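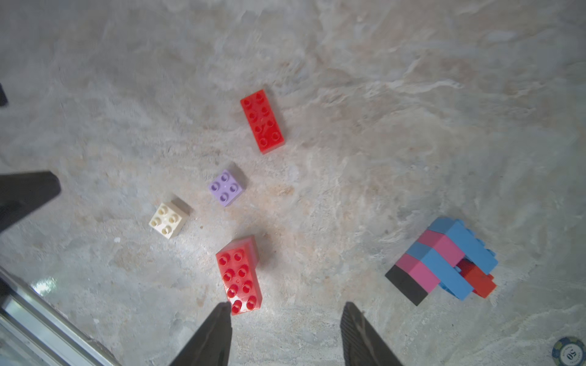 Figure 4. Large toy bricks on a stone-look floor.

## 4. Cleaning and care of your Stiltard stone-look floor

Please read this section before the first washing. The floor can be walked on as soon as the installer has left, but it should not be washed with water in the first 18 hours. The joint filler needs this time to become hard.

The instructions are valid for the Henuvholm and Imai patterns. If you have the Delleo pattern, which has a deeper surface structure, read also 4.4.

### 4.1 Before you start

You will need:

- a soft broom, or a vacuum cleaner with a brush head
- a flat mop with a microfiber cover
- two buckets
- floor cleaner with neutral pH
- one dry cotton cloth

Pick up toys, shoes and other small objects from the floor. Furniture with felt pads can stay in place for the weekly cleaning. For the deep cleaning in 4.3 it must be moved out of the room.

> **CAUTION:** Do not use a steam cleaner. The heat can open the joints, and this damage is not covered by the warranty.

### 4.2 Weekly cleaning

1. Sweep or vacuum the whole floor. Start at the wall which is farthest from the door.
2. Fill the first bucket with lukewarm water and add the cleaner. Follow the dose on the bottle and do not use more. Too much cleaner leaves a gray film, and on the light patterns you will see footprints in it.
3. Fill the second bucket with clean water only. This one is for rinsing the mop.
4. Put the mop in the first bucket and press it out well. It must not drip.
5. Wash a strip as wide as your arm can reach, then rinse the mop in the second bucket before you take new cleaner.
6. Change the water in the second bucket when you cannot see the bottom anymore.
7. Let the floor dry in the air. If you see stripes, go over them with the dry cotton cloth.

**Note:** On a mottled pattern it is difficult to see crumbs and sand from standing height. Put a lamp on the floor, switch it on and look along the light. The small grains will make shadows.

### 4.3 Deep cleaning

Do the deep cleaning two times per year. Many of our customers choose April for the first one, when the winter salt is no longer on the streets.

1. Move the furniture out. Lift it with two persons — do not push it.
2. Do steps 1 to 6 of the weekly cleaning.
3. Wash the floor one more time with clean water, without cleaner.
4. Wait until the floor is fully dry. The joints need longer than the tiles.
5. Check the joints along the walls and under the windows. If the filler is missing somewhere, do not wash this place again before it is repaired.
6. Put new felt pads under the furniture if the old ones are thin or dirty.

### 4.4 Delleo pattern only

The mop does not reach the bottom of the structure. Use a soft hand brush with the cleaner, always in the direction of the veins, and wipe with a damp cloth after. A hard brush will take off the matte layer.

### 4.5 Stains

| Stain | What to use |
|---|---|
| Coffee, tea, juice | Lukewarm water with neutral cleaner |
| Wax crayon | Plastic scraper, then neutral cleaner |
| Rubber marks from shoes | White eraser |
| Candle wax | Let it become cold, then plastic scraper |
| Nail polish | Contact us before you try anything |

Test each product first in a corner behind a door. Wait one hour and look at the place in daylight.

> **CAUTION:** Never use bleach, scouring powder or the rough side of a kitchen sponge.

### 4.6 Scratches and heavy objects

Light scratches in the top layer can be covered with the repair pen (part no. 89, sold separately). Shake the pen, fill the scratch and take off the rest with a cloth in less than one minute. Deep scratches need a new tile, see section 6.

Under an aquarium, a piano or another object with small feet, use load plates. Without plates, the limit is 1,000 N for each foot. With plates it is 2,000 N.

For questions on this section, please write to Kaede Kaneko at customer service. Add the pattern name and the batch number from the carton — it is printed on the short side.

Section 4 revised July 8, 2025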